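Unit 2: Storing and handling small parts

Read this before the lab on Tuesday. Bring the handout with you.

**Why containers matter**

Most shops lose more time looking for parts than making them. A storage plan settles where each part lives, what it sits in, and who refills it. We start with the container and work outward to the shelf and the aisle.

**Open bins**

An open bin has no lid and is filled and emptied from the top. Sloping sides let parts settle toward the middle, so the last few are easier to reach. They also mean the floor is smaller than the opening – keep this in mind when you work out volume. Measure the top and the floor separately and use the formula from Unit 1.

Metal bins take rough parts well. They scratch, and bare spots can rust. Plastic bins are lighter and quieter but crack in cold rooms.

**Fill level**

Never fill to the rim. For the exercises, use a fill level of up to 53 percent for mixed castings. Small fasteners can go higher, but watch the weight. Write the full weight on the label, along with the part number.

**Refill methods**

1. Two-bin: work from the front bin. When it is empty, pull the rear bin forward and send the empty one back as the order.
2. Fixed schedule: someone tops up every bin on set days, whether it needs it or not.

The Kudton case (reading packet, section 2) compares both. Tomás Azevedo argues for two-bin on the assembly side and a schedule in the stockroom. Gonçalo Barreto would use two-bin everywhere. Be ready to defend one of them.

**Homework**

Draw a storage plan for the Enodden parts list. Show bin size, fill level and refill method for each line. Pencil is fine.

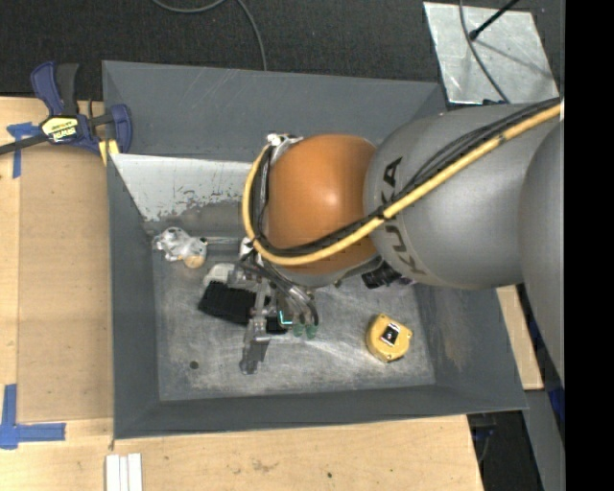
Plans go in the tray by the door before class. Late work loses one grade step per day.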